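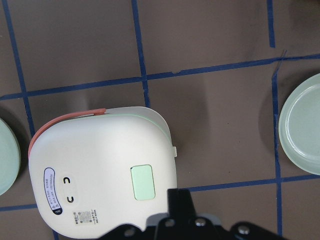
Who gets to say stop? Whoever's standing closest, and they don't need a reason.

That was rule 2 of 14 at Hotholm, and I'd typed the thing up myself, so you'd think I'd have followed it! My first week on Finder I was mad keen. It had 11 good lifts behind it and I wanted 100 (greedy, I know). Then the arm started to drift, only a whisker, and I stood there like a stunned mullet, wondering whose job it was to yell.

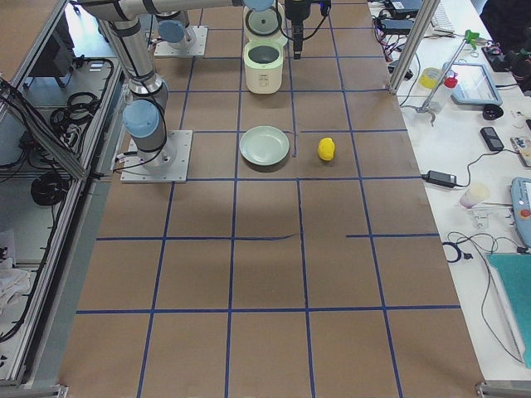

Mine, obviously. I yelled so loud they heard me over in Belham, and everything stopped. The log took me the whole arvo, every line in pen, and when I'd finished I went back and put rule 2 in capitals. Then I made a cuppa and we started the count again from one.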